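How many buns at once in a small electric steamer? 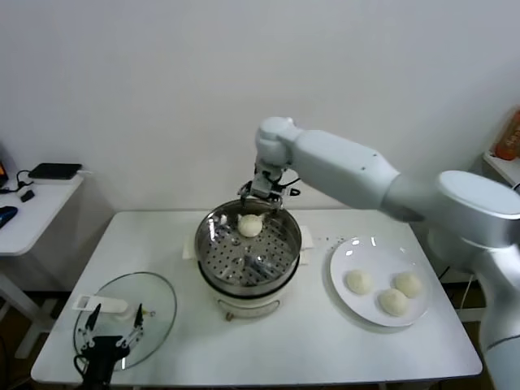

Posted by Clirnby in Kitchen Help | 3 answers | 3476 views

Hello all! I've finally bought an electric steamer after years of balancing a bamboo basket over a saucepan, and I'm having a lovely time with it. White base, one stainless steel tier on top, and a steel tray with rings of little holes. I've mostly been doing plain white buns, the soft round kind with nothing in them.

My trouble is deciding how many to put in. The recipe I use makes 10 small ones. When I did five together they swelled up and stuck to each other, and pulling them apart tore the skins. With one bun on the tray and three waiting on a plate it looks a terrible waste of steam, but the ones I do singly come out so beautifully smooth! Is there a sensible middle? And do you line a steel tray or put the dough straight on it? I've been putting it straight on and the bottoms cling a bit.

Plukmont
Top answer, 19 people found this helpful

Oh, you'll love that steamer, I use mine constantly! Go by the gap and forget the number. Leave at least two fingers' width between the buns and the same again to the wall, as they grow outwards more than you'd think. In most small single tiers that means three or four.

Do line it. I cut squares of baking paper only slightly bigger than each bun, so most of the holes stay open and the steam can get through. Put the shaped dough on its square before the second rise and you can lift the whole thing across without denting it (this was a revelation to me, I used to leave thumbprints in everything). A cabbage leaf works too and smells rather nice.

The ones waiting their turn are fine on a plate, but dust it with flour or use the paper squares there as well, and lay a dry tea towel over them if the kitchen is draughty. If it's a hot day, put the plate in the fridge, or the last batch will be overproofed and go wrinkly.

Timing for small plain ones: some 8 minutes once the steam is really going, then switch off and leave the lid open just a crack for a couple of minutes before you take it off. Whipping the lid straight off is what makes them sink. Have fun with it, and try a spoonful of milk powder in the dough!

Ots

4. Oil the tray.

Gonik

I agree about the paper but I'd say longer than that, mine were gluey in the middle until I gave them twelve minutes. Mine are bigger though, and have red bean in. Also wipe the inside of the lid between batches, the drips leave yellow spots on the tops. Does yours have a glass lid or a metal one? The metal ones drip more in my experience.

Clirnby

Glass! Thank you all, paper squares are cut and I'm trying four tonight with a proper gap.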